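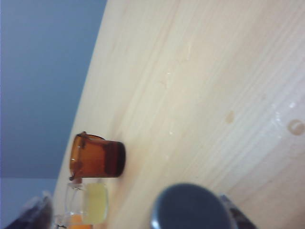 Mas tem mesmo de se ver cada copo por dentro, perguntaram-me logo nos comentários da lista anterior, se a mesa está limpa e o copo parece bom? Tem, pois! E foi por causa dessa pergunta que resolvi voltar a publicar a lista com as minhas notas, ponto por ponto, tal como a preenchi em novembro na sala de provas da Hakala.

Lista de verificação — mesas, copos e recipientes de vidro
Sala 2, antes da abertura

1. Tampo da mesa, superfície
Conforme.
Passo a mão toda, aberta, no sentido do veio e depois ao contrário (ao contrário é que se apanham as farpas). Na madeira clara as manchas de chá notam-se num instante, o que é uma maçada para quem limpa e uma maravilha para quem inspeciona.

2. Tampo da mesa, bordo
Conforme, com nota.
Nos bordos curvos o verniz costuma ceder primeiro, sobretudo onde as pessoas encostam os pulsos. Encontrei um ponto áspero na mesa do fundo, já está marcado com fita. Lixa fina e uma demão de Rolutum, e fica a secar de um dia para o outro, por favor, não é meia hora!

3. Estabilidade
Conforme.
Duas mãos no tampo, carregar num canto e no outro. A mesa 11 dançava, apertei eu mesma o pé e deixou de dançar.

4. Copos de vidro, bordo
Não conforme: 2 retirados.
O vidro âmbar é lindíssimo mas engana muito, porque uma lasca pequena perde-se na cor. Ponho o copo contra a luz e dou a volta ao bordo com um guardanapo de papel — se o papel prende, o copo sai. Um bordo irregular de fabrico não é defeito, atenção, há modelos mais grossos de um lado do que do outro. O que procuro é aresta viva.

5. Copos de vidro, base
Conforme.
É onde a cor fica mais carregada e onde o resíduo se esconde. Vi 104 copos, por isso não me venham dizer que isto demora a manhã inteira, às 11 já estava a tomar café.

6. Recipientes transparentes com líquido
Conforme, com nota.
Todo o recipiente servido leva etiqueta com o conteúdo e a hora. Um líquido amarelo-claro num vidro transparente pode ser muita coisa, e eu não provo para descobrir! Sem etiqueta, vai fora. Os da prateleira Sukico estavam todos identificados, parabéns a quem tratou disso.

7. Distância ao bordo da mesa
A melhorar.
Peço um palmo, no mínimo. Sei que fica mais à mão quando está junto à beira, eu em casa faço igual e já lá vão dois copos este ano.

8. Detergente e pano
Conforme.
Flolirum na diluição do rótulo, pano dos copos separado do pano da mesa. Havia um pano sem cor atribuída pendurado na torneira, foi para lavar.

Pontos verificados: 13, contando os cinco da copa, que seguem na outra folha.
Por fechar: bordo da mesa do fundo, reposição de 2 copos, distâncias.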